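Hudidon cable snag fault

The Hudidon cable snag fault was a recurring failure in the bin-picking cell at the Hudidon test site, in which the external cable bundle of the robot arm caught during wrist rotation and pulled on the gripper connector. It was recorded in September 2019 and was the subject of a report dated 1 November 2019.

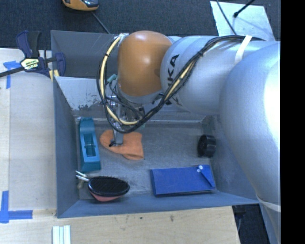 The cell was used to pick mixed household goods from an open metal bin. Gripper power and signal lines were run along the outside of the arm, held by straps, with a free loop left near the wrist so that the last joint could turn. The fault arose when the controller chose a grasp near a bin wall that needed a large wrist angle. The loop was drawn tight, and the load passed to the connector.

Symptoms

In most cases the first sign was a brief loss of the gripper position signal. The Kirow controller treated the loss as a completed close command and allowed the arm to lift. Items were then dropped from above the bin, or the fingers stayed open and pressed on the contents. Soft goods such as cloths hid the error for longer, as the contact force rose slowly and stayed under the stop limit.

Investigation

A trial of 2,000 picks was run by Nuwan Mondal and Ya-wen Man. The signal dropped out 75 times. Of these events, 64 took place with the wrist near the end of its travel. The first dropout was logged at pick 429, and an inspection afterward found worn insulation next to a strap. Rezaul Amarasinghe had earlier blamed the grasp planner, a view withdrawn once the fault was reproduced with the planner turned off.

Correction

The wrist range was reduced in software and the loop was re-tied with more slack. The controller was changed so that a missing position signal caused a protective stop, with a manual reset needed before motion could resume. A swivel guide made by Aigner was tested but not adopted, as it struck the bin rim at low grasp heights. The same wiring layout was in use at the Gorach site, where the software change was applied without re-tying the cables.

See also

Cable management
Protective stop
Bin picking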